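Gallery: House Rules for Simulated Kitchen Tasks

Filtton kitchen set, revised in November

Our group builds and scores tabletop tasks in simulation before anything is tried on a real arm. Over the last year the same small mistakes kept coming back in review, so we wrote the rules down. They cover how a counter is laid out, how the views are set and what has to be saved with each run. The short version is on this page. The full text is in the Lullero handbook, under scene practice.

A task in the Filtton set is run 400 times before it goes on the list. Of the 732 layouts sent in for the last round, 200 went back to their authors. Most needed one small fix, usually an object placed so near the counter edge that it fell on its own when physics started.

Views from the kitchen counter task, one from outside the arm and one from close to the gripper:
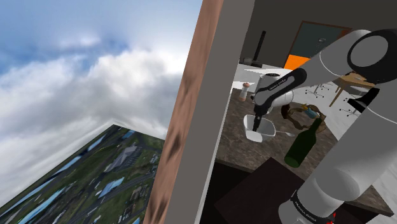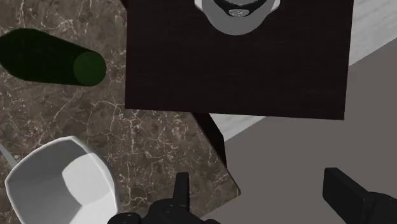 R. Morrison

The wider view has the Franka arm over the counter with the gripper end inside the bowl. Rule 1: the outside view must include the wrist and the object being worked on. A tilted view is allowed. The tilt is saved with the layout and stays the same for every run.

In the close view the fingers are wide apart with nothing between them, and the bottle is on its side on the stone. Rule 2: the close view must keep both fingers in sight. A bottle may start upright or lying down, but the layout file has to say which.

Rule 3 applies to both views. Objects carry no made-up labels, and anything on the counter that is not part of the task is listed as a distractor. A run that moves a distractor is still scored, with a note.

Layouts are checked with the Severo script before upload. It reports overlaps, missing tilt values and unlisted objects. Please fix what it finds and run it again before asking for a review. Changes to the rules go in the handbook first and are copied to this page afterward.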